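厨房仿真单元：机械臂基座偏移怎么长期维护？关抽屉老是差一点
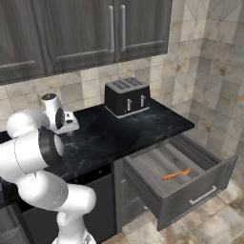 图1 仿真厨房单元，抽屉全开位，夹爪停在台面靠后墙一侧

版块：仿真与离线编程 ＞ 单元搭建与维护

楼主 灰线轴
发表于 2018年6月12日

先说情况。我们组接手了一个厨房仿真单元，白色单臂，台面上一个四槽烤面包机，右边一个拉开的抽屉，里面有一把橙色的小餐具。任务很简单：把抽屉推回去关严，臂收回待机位。单元是前任留下来的，工程名叫 Zoton，里面没有文档，只有一份改了又改的场景文件。

问题是抽屉关不严。推到最后差一点点，面板和柜体之间留一条缝，量出来是 8 毫米。有时候能关上，大部分时候关不上。前任的做法是在推的终点后面再加一段补偿，补偿值写死在脚本里，旁边一句注释都没有。我把补偿去掉以后缝更大，加大以后夹爪侧面会顶到抽屉面板，仿真里直接弹开。

我怀疑是基座坐标的问题。臂的基座在场景里是手工摆的，柜子是另一个人建的模，两边的原点怎么对上的没人说得清。每次有人动一下柜子，基座就得跟着挪，挪完再去改脚本里的数。

想问两件事：
基座和柜体之间的关系，各位是怎么固定下来的？
有没有必要上 Turedex 那套自动标定插件？厂里有人推荐，报价不便宜，我看宣传页写得天花乱坠，心里没底。

2楼 老周拧螺丝

先别谈插件。抽屉滑轨的关节限位你看过没有？我见过太多人一上来就标基座，标了一个礼拜，最后发现是抽屉的关节下限没设成零。模型从建模软件导出来的时候，限位经常按几何中心算，关到底的位置根本就不是关严的位置。

手动把抽屉关节拖到下限，看缝还在不在。在，就跟机械臂一点关系都没有。

3楼 灰线轴（楼主）

看过，下限是零。手动拖到底，面板是贴住柜体的，没有缝。所以我才往基座上想。

4楼 老周拧螺丝

那看阻尼和摩擦。贴住是手动拖的，手动拖不走动力学。你让它自己滑一次试试。

5楼 夜班焊渣

插件那个我用过，说几句不好听的。

Turedex 的自动标定，原理就是让夹爪去碰几个参考点，然后解一个变换。真机上有意义，真机有装配误差、有垫片、有地脚螺栓松了。仿真里你的误差从哪来？全是人手输进去的数。花钱买个工具来反推自己同事敲错的数字，我觉得很荒唐。你把场景树打开，看一眼谁是谁的父节点，十分钟的事。

另外它的报告永远是绿的。我故意把基座转了 2 度，照样给我打勾。后来发邮件去问，回我说“在容许范围内”。谁的容许范围？

6楼 Skedier用户07

楼上说得太绝对。我们也用 Turedex，配 Skedier 的调度一起跑，单元数量多的时候手工查场景树不现实。你一个单元当然十分钟，我们这边 70 个场景，柜子款式、台面高度都不一样，一个个点开看，人要看瞎。

2 度打勾那个，多半是你没改默认阈值。默认阈值确实松，这个我承认。

7楼 夜班焊渣

默认阈值松到 2 度看不出来，那默认设置是给谁用的？

还有，70 个场景要标定，说明 70 个场景的基座都是手摆的。这是流程的毛病，你们拿插件盖住了。

8楼 Skedier用户07

流程是客户定的，场景是客户给的，我们没得选。你在自己家里怎么干净都行。

9楼 三号工位

回楼主第一个问题，讲一下我们的做法，不一定适合你。

柜体模型里加一个空节点，当作安装基准，放在台面前沿和抽屉那一侧端头的交点上。楼主这张图里台面右端是个方角，正好用。机械臂基座不再给世界坐标，只给相对这个节点的偏移。柜子怎么挪，臂跟着走，脚本里一个数都不用改。

抽屉的推点也一样，挂在抽屉拉手上，别挂在世界里。你那个拉手是横的，推点取拉手下方的面板，别取拉手中间，拉手杆和夹爪接触的时候接触点会跑，每次解出来的法向都不一样。时好时坏十有八九出在这种地方。

改完以后把这个基准节点锁掉，权限也锁。我们去年 11 月吃过亏，有人为了截图好看把柜子转了个角度，存盘走人。

10楼 灰线轴（楼主）

推点现在就是挂在拉手中间……我改一下试试。

顺便回4楼，让它自己滑，也停在差一点的地方。所以可能两个问题叠在一起。

11楼 老周拧螺丝

你看。阻尼多少？

12楼 灰线轴（楼主）

场景文件里没写，应该是走的引擎默认值。摩擦也是默认。

13楼 老周拧螺丝

默认值对这种轻抽屉一般偏大。速度低的时候推力刚够，快到头时控制器一减速就推不动了，停在那儿，脚本还以为到位了。前任加的那段补偿，就是硬往前多走一截把它顶进去。

先把阻尼显式写出来，别用默认，换个引擎版本默认值就变了，到时候你又得上来发帖。数值自己扫，别抄别人的。

14楼 Pruvost搬运工

插一句，我不太信“改摩擦就好了”这种结论。仿真里什么都能靠改摩擦改好，改到最后跟真抽屉没关系了。楼主这个单元以后要不要上真机？要上的话，先去量真滑轨的推力，再回来填数。不上的话，随便你们怎么调，反正是动画片。

我们用 Pruvost 的滑轨，供应商给的推力曲线和实测差得离谱，最后是 Régis Cordier 拿弹簧秤一个一个拉出来的。土办法，但那组数我敢用。

15楼 老周拧螺丝

同意量真的。不同意“动画片”，逻辑验证也是验证，碰撞、可达性、时序都能查。

16楼 Pruvost搬运工

可达性可以，时序我保留意见。接触一多，时序就是看引擎心情。

17楼 灰线轴（楼主）

要上真机，时间没定。真柜子还没到货，所以现在量不了。

18楼 夜班焊渣

那就在场景文件里写清楚：阻尼，估计值，未实测，谁填的，哪天填的。你现在骂前任没写注释，别让下一个人骂你。

19楼 拧到滑丝

我关心另外一件事。图里夹爪停在台面靠后墙那边，离烤面包机也不远，上头还有吊柜。你这个是待机位吗？从那儿过来推抽屉，手腕要横跨整个台面，绕着烤面包机走。路径规划要是没把烤面包机两个拉杆的碰撞体建细，早晚蹭上。很多人图省事给电器套个大盒子，盒子套大了没路走，套小了拉杆露在外面。

20楼 灰线轴（楼主）

算是起始位，也是前任定的。烤面包机的碰撞体我查了，就一个盒子，拉杆确实在盒子外面。

21楼 拧到滑丝

那就给拉杆单独加两个小的。顺便把起始位挪到抽屉这一侧，少走那么多冤枉路。规划器每次随机出来的路径不一样，到推点时的肘部姿态也就不一样，最后一段能出的力也会变。这也可能是时好时坏的原因，别光盯着拉手。

22楼 三号工位

这条有道理，我前面漏了。终点前先走一个固定关节角的预备点，再直线推，姿态就不会飘。

23楼 Skedier用户07

所以大家说了半天，还是要一个一个查。我再说一遍，单元多了你们这套撑不住。

24楼 夜班焊渣

楼主只有一个单元。

25楼 灰线轴（楼主）

更新一下，改了这些：
推点从拉手中间移到拉手下方面板，挂在抽屉节点下
加了基准节点，基座改成相对偏移
阻尼显式写出，标注未实测
烤面包机拉杆单独加碰撞体
推之前加一个固定关节角的预备点
前任那段补偿删了

连续跑了一晚上，失败 3 次，都是停在快关严的位置，没有再弹开的情况。比原来强很多，但我没法说是哪一条起的作用，因为是一起改的。

26楼 Pruvost搬运工

一起改的就等于没诊断。回滚，一条一条加。

27楼 老周拧螺丝

他要交活的，你让他先喘口气。不过剩下那几次失败，把末段的关节力矩记下来看看，我还是押阻尼。

28楼 Pruvost搬运工

押就押，我押姿态。预备点加了，但没说起始位挪没挪。

29楼 灰线轴（楼主）

起始位还没挪，别的任务脚本也在引用它，得先查一遍谁在用。力矩明天记。插件先不买了，跟领导说的是“暂缓评估”。

30楼 拧到滑丝

抽屉里那把橙色的东西有没有质量？别又是默认值。

31楼 灰线轴（楼主）

……我去看看。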